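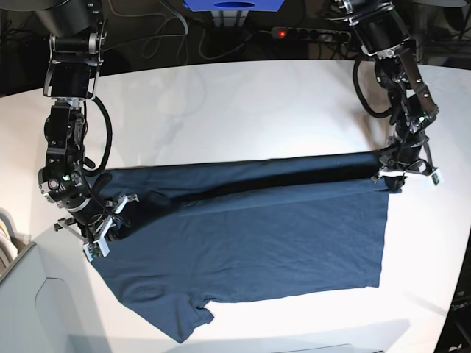 # Policy scores well offline, then the second fold drifts. Is more data really the answer?

**Posted by grutside_bench, Thu 30 October**
Tags: bimanual, imitation learning, action chunking, cloth

We have two arms over a white table, folding T-shirts with a learned policy. The first fold is a strip along the upper edge of the shirt, with a gripper at each end of it. That part is decent. The second fold is where I lose patience.

What happens: both grippers close on the strip, both lift, and then the left arm gets ahead of the right. The strip twists, the fabric goes slack in the middle and the policy carries on as if all is well. It finishes the motion and parks the arms. From the logs you would think it had folded a shirt.

What I have:

- 270 demonstrations, all teleoperated, mostly by me, some by a colleague who works a lot faster than I do
- one policy for both arms, trained on joint positions plus camera images
- chunked actions, 50 steps per chunk, run open loop until the chunk is used up
- validation loss that looks lovely and tells me nothing

The advice I keep getting is "collect 1,000 demos and it will go away". I have heard that about every problem on every robot I've worked on, usually from people who won't be doing the collecting. Before I give up a fortnight to it I'd like to hear a reason why more of the same data would fix two arms going out of step.

I also tried the Lurklow smoothing wrapper, which promises "human-like bimanual coordination". It made the motion prettier. The left arm still arrives first.

Things I've ruled out, or think I have: the camera calibration was redone in July and hasn't moved, and the gripper commands match what comes back from the grippers. I haven't looked hard at timing because both arms are on the same machine and I assumed that was fine.

Dark shirt, if it matters. Navy on white, so finding the outline is easy, but finding the fold line on top of the shirt is not.

---

**Lutfa Bhattacharjee**

I wouldn't collect anything yet. You've written "I assumed that was fine" next to timing, and an arm that is always early sounds like timing to me.

Being on the same machine doesn't mean the readings belong to the same moment. If your recorder loops over the arms, reads one, reads the other, then grabs a camera image and stamps the whole lot with one time, you have a built-in offset. The policy learns it faithfully. Then at run time your control loop probably sends commands in a different order and you get a second offset on top.

Check it before you touch the model:

1. Log a separate monotonic timestamp for each arm's reading, each arm's command and each camera image. One clock, no rounding.
2. Replay a recorded demo with no policy at all, just the stored commands. If one arm leads the other by more than it did in the demo, your learning code is innocent and you can leave it alone.
3. Plot commanded against measured position for the shoulder joints on both sides. Look at the lag during the lift, when the arms are speeding up. A lag that differs between sides won't show while they're still.

I had this on a two-arm rig at Randlow. Replay alone showed a gap of 2 control steps between the arms, always the same way round. Two steps sounds like nothing. With cloth held at both ends it was plenty, as the fabric connects the arms and each one drags the other off its path.

Second thing, the open-loop chunk. Fifty steps without looking is a long time to hold a shirt. Try running the first ten and then asking again. You will probably see a jerk where one chunk hands over to the next, and people will tell you to average overlapping chunks to hide it. Be a bit careful there. Averaging is fine if the chunks broadly agree. If one says "lift" and the next says "let go and regrip", the average is a slow half-lift that nobody demonstrated. Your smoothing wrapper may be doing exactly this, so take it out while you test.

On the demos themselves: two operators at very different speeds could be hurting you. Tag each episode with who recorded it and train once on yours only. Fewer demos, but if the result gets better you have your answer about the 1,000.

And please stop reading validation loss. Pick a pass or fail you can measure on the table, such as the distance between the two ends of the strip during the lift. You can get that from joint readings and forward kinematics. Stop the run when it leaves a sensible band. At least then the log won't claim success.

---

**foldable_steve**

Just get more demos tbh. We were stuck for ages, went up to 322 and it got a lot better. Also turn the lights up. Didn't change anything else that I remember, apart from retraining on the newer branch.

> **grutside_bench:** The newer branch is the one that changed the action normalisation, so I'm not sure what your number shows. Did you run the old demos through it on their own?

> **foldable_steve:** no

---

**k_hafn**

Mostly agree with Lutfa, with one objection. A replay test on cloth can mislead you because the shirt is never in quite the same place twice. Do it first with no shirt. Then do it with something that doesn't stretch held in both grippers, like a strip of webbing, slack enough that the arms can't fight each other. If the gap only turns up under load, look at the gains before the timestamps. Identical gains on two arms don't give you identical behaviour if one set of joints has had more wear.

There's also the option of not learning this part. Once both grippers are holding, the lift and carry is a planned motion between two poses with a fixed spacing. Let the policy choose the grasp points, hand over to a plain coordinated trajectory for the carry, and hand back for the release. The Hafþórsson planner does this with one constraint on the distance between the tool points. Its documentation is poor and the default joint speed is far too high, so set that before anything else. It also knows nothing about fabric, so a bad grasp gets carried very neatly to the wrong place.

I know this is unfashionable. I'd still try it before spending a fortnight on the leader arms.

---

**grutside_bench**, following up

Ran the replay with no shirt and separate timestamps. The left arm leads by 3 steps. It's in the recorder: one read happens before the image grab and the other after it, which I wrote myself and had forgotten.

I have shifted the old data to line the arms up and am retraining on my own demos only. I'm not calling it fixed. Shifting assumes the offset was constant across every session, and I've only checked a handful. The slack in the middle might be a separate problem as well.

Chunk execution is down to ten steps and the wrapper is out. The handover jerk is ugly, as promised. I'll post the strip-length plots when the run has finished, whichever way they go.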